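The badge is in the mail

Protbridge schools will begin handing out digital badges in January. If you have a child in grades six through 12 you already have the flyer, the one with the staircase on it. Each step is a skill. At the top of the stairs is a door, and the door is labeled "Opportunity," and I have read the flyer four times without learning who is standing on the other side of it.

The idea goes like this. A student finishes a short unit in something called Ploken, takes a quiz, and gets a badge for "collaboration" or "data thinking" or "resilience." The badges go into an online folder that follows the student to graduation. Colleges and employers can look in the folder. The district's slide deck says they "increasingly want to." I asked for the names of any that do. The answer I got was that conversations are ongoing with regional partners. Fokell, which hires more of our graduates than any other local company, told me it asks applicants for a diploma and a drug test and had not heard of the badges.

I don't think anyone at the district office is trying to fool us. I think they went to a conference. And I want to be fair about the complaint behind all this, which is a real one. A transcript tells you very little. A B in English can mean a kid who reads everything and turns in nothing, or a kid who turns in everything and reads nothing. Teachers have known that forever. If someone had a better record of what a 17-year-old can do, I would like to see it.

But look at how the badge gets made. The unit takes 30 minutes. The quiz has 10 questions, and you can retake it until you pass. My neighbor's son earned "resilience" in one lunch period during the pilot, and he says the hardest part was the login. You could argue that retaking a quiz shows resilience. I would listen to that argument for a little while.

The pilot is what the school board keeps pointing to, so it deserves a closer look. It ran last spring at the two middle schools, with 371 students. The summary says engagement was "strong." If you go to the appendix, engagement means a student logged in at least twice. There was no comparison group. Reading and math scores for the pilot students were not reported, and when I asked why, I was told the badges are meant to measure things that tests don't capture. Fine. Then what was used to check them? Did a teacher who knows these kids sit down and say yes, this one works well with others, and this one is getting there? As far as I can tell from the report, no teacher was asked. There was a survey for students, and it had a question about the colors.

I did ask a few teachers, who would rather not be in a newsletter. One liked the units fine as something for a substitute to use. Another said she had stopped teaching a research project she had run for years, the one where students interview an older relative and have to go back with better questions, because the badge units now fill the advisory block where the project used to live. That project was a record of something. The kids wrote it, she read it, she wrote on it in pen. It had collaboration in it and data thinking in it and quite a lot of resilience, mostly on the part of the grandparents.

Then there is the money. The Issa grant covers the first year of the software. After that the cost moves to the general fund, and the deck gives it a line with "TBD" next to it. I have been going to budget meetings long enough to remember the last two things that started on a grant. We still pay for one of them. The other is a set of carts in the hall outside the band room.

Supporters say I am asking too much of something new, and that we can fix it as we go. Maybe so. Some of the people saying it are people whose judgment I trust on other matters. Still, fixing it as we go means there is a group of students who go through the unfixed version, and they will be in high school only once.

So before January I would like the board to answer a few plain questions in public. Which employers and which colleges have said, in writing, that they will look at these badges? What does the second year cost? Will any teacher have a say in whether a badge is earned? And what comes out of the school day to make room? The last one matters most to me. A school day is full already. When something goes in, something else leaves, and it is usually the thing without a flyer.

The board takes comments at the start of its regular meeting, at 7 p.m. in the high school library. You get two minutes. Roughly 20 people showed up last time, and most were there about the parking lot.
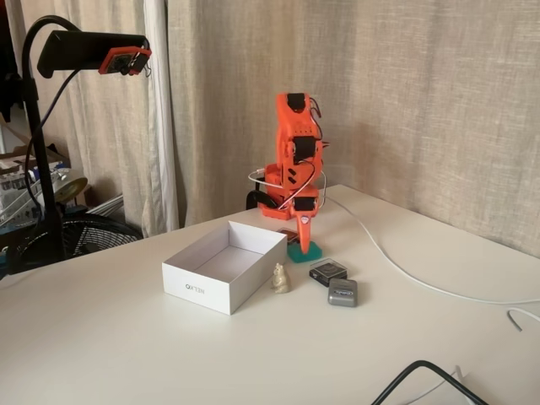
By Noura Bitar
Schools and Budget

Noura Bitar writes this column for parents and neighbors in the Protbridge district. Letters are welcome and may be trimmed - please say which school your children attend, if you have any there. The full pilot report, with its appendix, can be requested from the district office at the front desk. Ask for the appendix by name.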